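第五章 压力高度与副气囊

软式飞艇没有承力骨架，艇囊的外形由内外压差维持。大气压力随高度变化，浮升气体的体积随之变化，而艇囊容积在工程上可视为定值，两者之差须由副气囊吸收。本章讨论这一调节过程的基本关系，并给出副气囊容积、排气阀通流面积和鼓风机流量的初步估算方法。
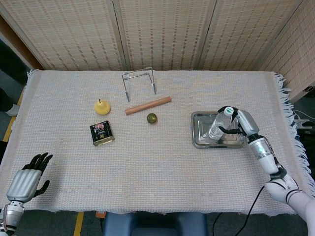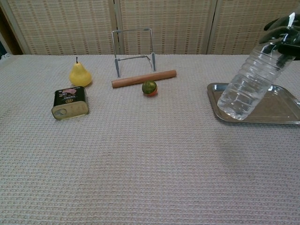

本章执笔：Asabe Nwachukwu
校订：Celeste Iturra
Lernia 航空工程教材组 2024年12月10日

学习要求

学完本章后，读者应能写出艇囊内氦气体积与高度的关系式，由设计压力高度求副气囊容积；能区分压力高度与静升限；能估算气体过热对静升力和压力高度的影响；能按给定的升降速率校核排气阀与鼓风机。阅读本章之前应掌握第二章的标准大气模型和第三章的静升力公式。蒙皮材料的蠕变与渗透性能放在第七章讨论，本章只在必要处引用其结论。

5.1 基本概念与符号

艇囊总容积记为 V，氦气所占体积记为 Vg，副气囊内空气所占体积记为 Vb。忽略囊体弹性变形时有

V = Vg + Vb （5-1）

副气囊是设在主艇囊内部的柔性隔囊，内充空气，通过风道与鼓风机相连，通过排气阀与外界相通。中小型飞艇一般设前、后两个副气囊，除调压外还用于纵向配平。单副气囊方案结构较简单，但失去了配平功能，且部分充满时空气在囊内前后移动，会引起附加俯仰力矩，多用于系留气球。

压差 Δp 指艇囊内部与外界大气的静压之差。艇囊内各点的压差并不相同，本书在不加说明时一律取艇囊底部的数值。有的文献取艇囊轴线处的数值，查阅图表时应先核对其基准位置。

相对密度 σ 为某一高度的大气密度与海平面标准大气密度之比。在对流层内，标准大气给出

σ = (1 − 2.2558×10⁻⁵ h)^4.2559 （5-2）

式中 h 以米计。该式适用于海平面至对流层顶，软式飞艇的常用高度均在此范围之内。

5.2 上升过程中的气体膨胀

假定氦气与外界大气温度相同，压差与大气压相比可以忽略，且没有气体泄漏。海平面处氦气体积为 Vg0，上升至高度 h 时体积为

Vg = Vg0 / σ （5-3）

氦气密度与大气密度按同一比例下降，氦气体积则按该比例的倒数增大，单位体积升力与体积的乘积保持不变。因此在艇囊未被氦气充满之前，静升力与高度无关。初学者常误认为飞艇越高升力越小，这一结论只在氦气已经充满艇囊并开始外泄之后才成立。

随着高度增加，Vg 增大，副气囊中的空气经排气阀排出，Vb 减小。当 Vb 减至零时，氦气占满艇囊，此时的高度称为压力高度，记为 hp。由式（5-1）和式（5-3）得

Vg0 / V = σp （5-4）

Vb0 / V = 1 − σp （5-5）

式中 σp 为压力高度处的相对密度。由式（5-5）可见，设计压力高度一经选定，副气囊容积与艇囊容积之比即告确定，与艇囊的绝对尺寸无关。

飞艇超过压力高度继续上升时，艇囊内压迅速增大，须打开氦气阀排放氦气。氦气一旦排出，返回低空后副气囊即使完全充满，也可能不足以补偿氦气体积的缩减，艇囊将失去压差，外形不能维持。运行手册中一般规定，除应急情况外不得超过压力高度。

压力高度与静升限是两个不同的概念。静升限是静升力与全艇重量平衡所能达到的最大高度，取决于装载；压力高度取决于充气量。在重载起飞的情况下，飞艇依靠动升力可以到达压力高度，而静力上并不平衡。

5.3 副气囊容积的确定

例 5-1 设 Carrier 型软式飞艇的艇囊为旋转椭球体，长 52 m，最大直径 20 m，设计压力高度 2000 m。求副气囊容积。

解：艇囊容积为

V = (π/6)×52×20² = 10890 m³

由式（5-2），2000 m 高度处 σp = 0.8217。海平面处氦气体积为

Vg0 = 0.8217×10890 = 8948 m³

副气囊容积为

Vb0 = 10890 − 8948 = 1942 m³

即艇囊容积的 17.8%。

上述结果是理论最小值。实际设计中还应计入下列因素：飞行前后氦气温度的变化；氦气渗漏后的补偿余量；副气囊折叠时不能完全排空的残余容积；以及运行场地本身的海拔高度。最后一项应特别注意。若飞艇从海拔较高的场地起飞并在同一场地降落，副气囊只需补偿场地高度与压力高度之间的体积变化，此时可在容积不变的条件下取得更高的压力高度。若飞艇还要转场到低海拔地区，则仍须按最低海拔校核。

取海平面处空气密度 1.225 kg/m³、纯氦密度 0.169 kg/m³，单位体积静升力为 1.056 kgf/m³。例 5-1 中飞艇的总静升力为 9450 kgf，在达到压力高度之前保持不变。氦气纯度下降时，应按混合气体密度重新计算，方法见第三章。

5.4 过热与过冷

氦气温度高于外界大气温度的状态称为过热，低于外界大气温度的状态称为过冷。日照下蒙皮吸收辐射，热量经对流传给囊内气体，形成过热；晴朗夜间蒙皮向天空辐射散热，则可能形成过冷。温差的大小与蒙皮的太阳吸收率、红外发射率、相对风速和云量有关。系留状态下相对风速低，过热往往比飞行中严重。

设过热量为 ΔT，外界温度为 T，则氦气体积变为

Vg = (Vg0 / σ)(1 + ΔT / T) （5-6）

氦气质量不变而排开空气的体积增大，静升力相应增大。在海平面处，静升力增量为

ΔL = ρ0 Vg0 ΔT / T0 （5-7）

式中 ΔL 以千克力计。注意式中出现的是空气密度，而非空气与氦气的密度差。原因在于氦气总质量没有改变，增加的仅是排开空气的重量。

例 5-2 条件同例 5-1，海平面温度 288.15 K，过热量 20 K，求静升力增量和新的压力高度。

解：体积增量为

ΔVg = 8948×20/288.15 = 621 m³

静升力增量为

ΔL = 1.225×621 = 761 kgf

求压力高度时，令式（5-6）中 Vg = V，有

σ = 0.8217×(1 + 20/T)

T 本身是高度的函数，须迭代求解。先以 T = 288.15 K 代入，得 σ = 0.8787，对应高度 1330 m；该高度处标准温度为 279.5 K，再次代入，得 σ = 0.8805，对应高度 1310 m。继续迭代，结果基本不变。

由此可见，过热使静升力增加 761 kgf，同时使压力高度由 2000 m 降至 1310 m。飞行计划中若只计及前者而忽略后者，可能在规定的巡航高度以下即出现氦气阀开启。反之，飞艇在过热状态下充气，日落之后过热消失，静升力下降，副气囊须补入相应体积的空气。充气记录中应同时注明囊内温度和外界温度，只记充气量的数据不能用于配平计算。

5.5 艇囊内的压力分布

氦气密度小于空气密度，囊内静压随高度下降得比外界慢，故压差自下而上增大。设艇囊底部压差为 Δp0，距底部高度为 z 处的压差为

Δp(z) = Δp0 + (ρa − ρg) g z （5-8）

海平面处 (ρa − ρg) g 为 10.4 Pa/m。直径 20 m 的艇囊，顶部与底部的压差之差为 207 Pa。若底部压差取 500 Pa，则顶部压差为 707 Pa。

把艇囊中段近似为圆筒，按局部压差估算的环向张力为

N = Δp r （5-9）

取 r = 10 m，底部环向张力为 5.0 kN/m，顶部为 7.1 kN/m。严格地说，截面形状与张力分布是耦合的，悬挂索系传来的集中载荷也会改变局部张力，式（5-9）只适用于方案阶段。轴向张力在均匀内压下为环向张力的一半，但还应叠加由弯矩引起的部分。

当艇囊俯仰时，首尾之间也存在高度差，囊内压力分布随之改变。艇首上仰时，最大压差出现在首部上方，尾部下方压差最小。尾部下方恰是尾翼支撑索的连接区，对最小压差的校核不可省略。

压差的下限由以下两个条件确定。其一，最大弯矩作用下蒙皮受压侧的轴向张力不得小于零，否则蒙皮起皱。其二，首部压差应能承受来流动压。空速 20 m/s 时，海平面动压为 245 Pa；若压差低于该值而又未设首部撑条，首部有向内凹陷的趋势。压差的上限由蒙皮强度和安全系数确定，见第七章。

5.6 排气与供气流量

飞艇以速率 w 上升时，氦气的体积膨胀率为

dVg/dt = Vg w β （5-10）

式中 β = −(1/ρ)(dρ/dh)，在标准大气海平面处为 9.60×10⁻⁵ m⁻¹。为保持压差恒定，副气囊应以相同的体积流量排出空气。

例 5-3 条件同例 5-1，海平面附近上升速率为 132 m/min。求副气囊空气排出流量，并估算排气阀最小通流面积。阀门前后压差取 500 Pa，流量系数取 0.6。

解：上升速率为 2.2 m/s，所需流量为

Q = 8948×2.2×9.60×10⁻⁵ = 1.89 m³/s

理想出流速度为

u = √(2×500/1.225) = 28.6 m/s

所需通流面积为

A = 1.89/(0.6×28.6) = 0.110 m²

该面积应由前、后副气囊的排气阀共同提供。工程上要求任意一个阀门卡滞在关闭位置时，其余阀门仍能满足最大上升速率的要求，故总面积通常须按此条件放大。氦气阀的流量校核方法相同，但出流介质应取氦气密度。

下降时氦气收缩，须由鼓风机向副气囊供气。所需流量仍按式（5-10）计算，其中 w 取下降速率的绝对值，并应叠加蒙皮和阀门的漏气量。鼓风机的工作点按压差上限与风道总损失之和选取，不能只用自由出流流量与需用流量比较。利用螺旋桨滑流冲压供气的飞艇，其进气压力与发动机功率有关，在小功率下降时供气能力最弱，而此时需用流量恰为最大，因此应配备独立驱动的辅助鼓风机。

阀门开启压差、鼓风机启动压差和告警压差之间应留有足够间隔。间隔过小，鼓风机与排气阀可能交替动作，形成持续的压力振荡；间隔过大，则压差波动幅度增大，对蒙皮疲劳不利。Mergate 系留场采用的 Plerix 压力控制器将启动与关闭门限分开设置，并在阀门动作后闭锁鼓风机一段时间，本章习题 5-7 将以该控制器的逻辑为对象进行分析。

5.7 用副气囊进行纵向配平

前、后副气囊充气量不同时，艇囊内空气的质量分布发生变化，氦气的浮心也随之移动。设由后副气囊排出体积 ΔV 的空气，同时向前副气囊充入相同体积的空气，两副气囊形心间距为 l，则产生的低头力矩为

M = (ρa − ρg) g ΔV l cosθ （5-11）

式中 θ 为俯仰角。该力矩随飞行高度增加而减小，这是由于密度差减小，且可供转移的空气量也在减少。在压力高度处两个副气囊均已排空，配平能力为零，俯仰姿态只能由舵面和压载控制。低速飞行时舵面效率不足，这一限制尤为明显。

副气囊在部分充满状态下，其上表面为自由柔性面，空气聚集于囊底，形心位置随俯仰角移动。移动方向总是使原有俯仰偏差增大，相当于降低了全艇的静稳定性。设置横向隔帘或把副气囊分成较小的单元可以削弱这一影响，代价是结构重量增加，检查和修补也较为困难。

思考题

5-1 说明为什么在压力高度以下静升力不随高度变化，并指出推导中用到的各项假定。

5-2 飞艇在三月的早晨充气，午后过热显著。试定性画出压差、副气囊充满度和静升力随时间变化的曲线，设飞艇始终处于系留状态。

5-3 把例 5-1 的起飞场地改为海拔 500 m，其余条件不变，求副气囊容积的最小值，并与原结果比较。

5-4 推导式（5-7），说明当氦气已充满艇囊时该式为何不再适用。

5-5 某艇底部压差低于来流动压，但首部装有撑条。讨论撑条应承受的载荷及其向蒙皮传递的方式。

5-6 试由标准大气的温度递减率导出 β 的表达式，并计算 2000 m 高度处的 β 值。

5-7 设鼓风机启动门限与排气阀开启门限之间的间隔小于传感器误差，分析系统可能出现的工作状态，并提出两种改进措施。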